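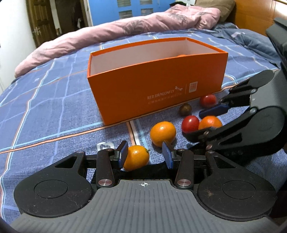

Can viewers join the live stream late?
Viewers can join at any time with the same link. They will see the live picture first, and they can go back to the start with the slider.

2. Preparing a webcast in Munimari

2.1 Open the Warell encoder and select New event.
2.2 Type a title. The title can have up to 22 characters.
2.3 Select the audio input, then speak into the microphone. The green bar should move.

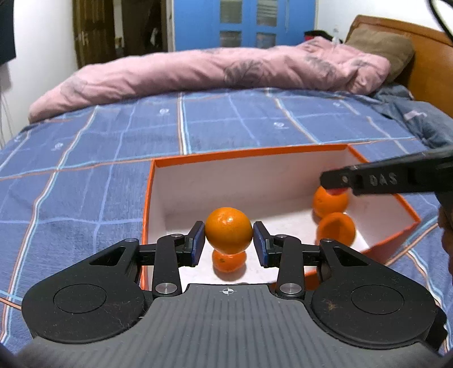

Small orange mandarin held between blue pads

Note: If the bar does not move, close all other programs that use the microphone and repeat step 2.3.

2.4 Copy the stream key from the Munimari event page and paste it in the field Key.

Caution: Do not send the stream key to viewers. Any person who has it can broadcast to your event.

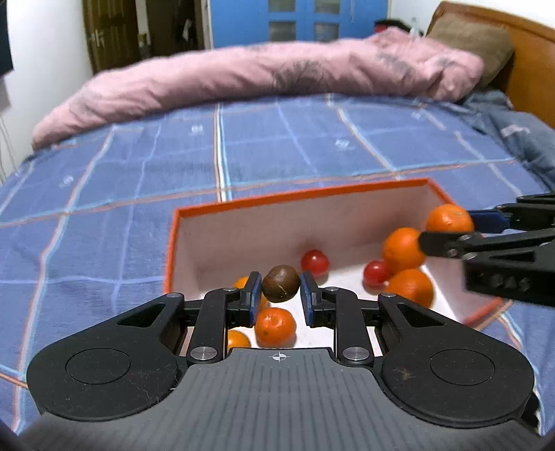
Dark brown round fruit above the open box

2.5 Press Test. The test runs for 2 minutes and is not visible to the audience.
2.6 When the test is finished, read the line Connection. It must say Stable before you continue.

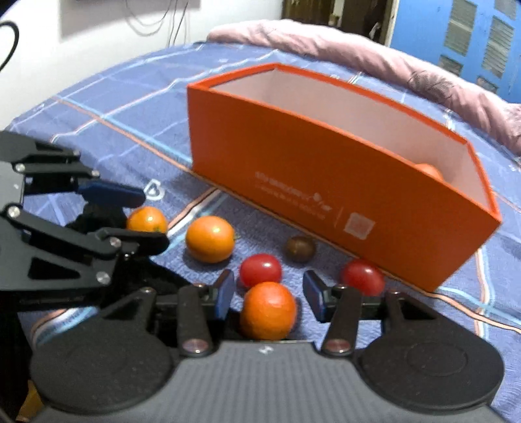

If it says Weak, connect the computer by cable and press Test again. Please do not change the picture size during the test, or the result will not be correct.

2.7 Press Go live.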